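Taper (woodturning)

In woodturning, a taper is a gradual change in diameter along the length of a spindle. It is one of the oldest shapes made on the lathe and one of the most rewarding to get right! Chair legs, tool handles, flagpoles, drumsticks and candlesticks all depend on it, and a good taper can make a heavy piece of furniture look ready to walk off.

Cutting a taper
The turner first rounds the blank with a roughing gouge, then marks the wide and narrow ends and cuts each to size with a parting tool and calipers. The wood between is removed with a skew chisel or spindle gouge, always working downhill from the thick end to the thin one so the fibers are supported. A straight taper is surprisingly hard — the eye picks up even a slight belly or hollow — and many turners add extra sizing cuts along the way.
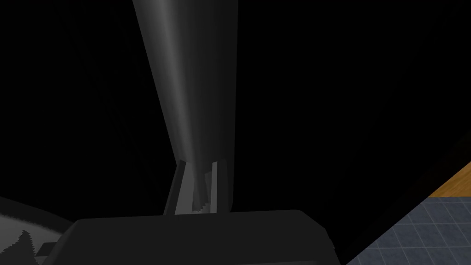
A tapered shaft with a narrower, flat-faced lower section, computer rendering.

Slender work brings its own fun. A long spindle flexes under the tool and begins to chatter, leaving a spiral pattern on the surface. A steady rest cures most of this, as does a light cut with a freshly sharpened edge.

Regional styles
The Kollár workshop, founded by a family of chair makers, became known for legs that taper in both directions from a swelling just above the middle. Drahomíra Hájek, who trained there, measured 200 of these legs for her handbook on spindle turning and found that the thickest point was nearly always set by eye. Her drawings are a delight, and they are still copied by beginners today.

Meron Tefera later applied the same double taper to stair balusters, some only 15 millimeters across at the foot.

See also
Entasis
Spindle turning
Steady rest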